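Ticket: Right gripper stalls on soft-object pick
Project: Skatura (student robotics club, two-arm bench)
Status: Open, monitoring 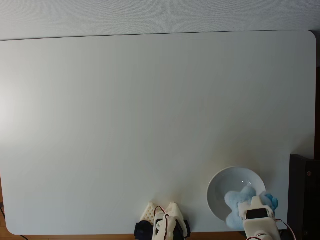 Both grippers at the table, blue plush toy and bowl on the right.

Reported by Arūnas Mägi. Right gripper servo drops off the bus partway through a close command on the plush. Left gripper unaffected. Fault clears on power cycle.

Checked so far:
Servo ID and baud rate — correct, match the Luik config file.
Horn screw — tight.
Supply at the controller — steady at idle, sags when the right gripper closes.
Swapped servo leads at the controller — fault stays with the right gripper.

Log shows the overload flag set 2 seconds after the close command. The target position was carried over from the hard-block task, so the servo keeps driving against the toy and never reaches it.

Changes made:
Torque limit on the right gripper lowered from 1,000 to 60 per cent of that value.
Close target backed off 5 degrees.

Next: rerun the plush-to-bowl task with the Jornwood script at practice, logging current on both grippers. Replace the right lead if the dropout returns. Leave this ticket open until then.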